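**May 29, 2024** - Pudari has opened orders for Pliker, a two-handed gripper kit that lets a person record household jobs for a robot to learn from, with no robot in the room. The first kits ship in June, and after an afternoon with a set we can see why small labs have been asking for it.

Pliker comes as a left and a right gripper, each with a handle, a pair of jaws and its own cable. You hold one in each hand and do the job the way you'd like a robot to do it. The software that comes with it, called Clidik, saves the camera video and the hand movements together, then sorts the takes into folders you can check that same day.

We had a go at cloth first, the thing that gives robot hands so much trouble. One piece was folded and one was bunched up, both in a shallow tray, and the grippers had to come at them from two sides. It's harder than it sounds (your wrists want to do what your fingers normally would), but it gets fun very fast!
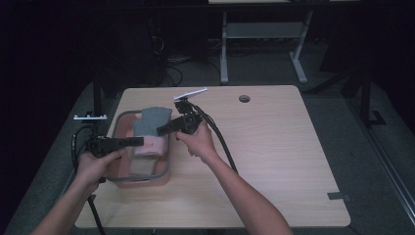
## What's in the kit

The standard set has both grippers, the cables, a year of Clidik and 12 spare jaw pads. A bigger lab package adds a second pair of grippers and a training session by video call. Pudari is making 100 standard sets in the first batch and says 40 are already spoken for, most of them by university groups.

Setup took us about 40 minutes, and a good part of that went on finding enough free ports on the laptop. After that, each take starts and stops with a foot switch, so you never have to put the grippers down. Lovely touch.

## Soft things, small jaws 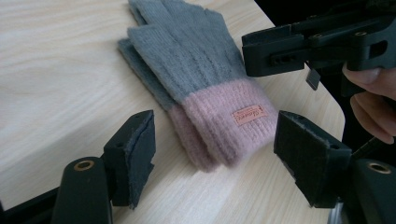
Pudari started out making tools for packing lines, and Lilibeth Magbanua, who leads the Pliker project, says that is where the interest in soft goods comes from. "A box stays the shape you left it," she told us. "Clothing has its own ideas, and people at home own a lot more clothing than boxes." The jaws are where that thinking shows. Their inner faces carry dark, felt-like pads, and knitwear is a good test of them: on a pair of gray gloves with thick pink ribbed cuffs, lying one over the other, you have to choose between the top glove and both at once, and the cuffs are so plump that the choice is a fine one. We spent far longer on those gloves than we had planned.

## Still to come

A few things could be better. The cables are stiff and need to be kept clear of your forearms, and Clidik has no undo when you delete a take. Magbanua says an undo button is in the June update, along with a view that plays both hands side by side.

The Sikder workshop, which repairs and resells lab gear, will handle loans for anyone who wants to try a set before ordering. Loans run for 3 weeks, and the grippers can go back in the same case they came in. Bookings for the loan sets open in June, and standard orders are being taken now through Pudari's own shop.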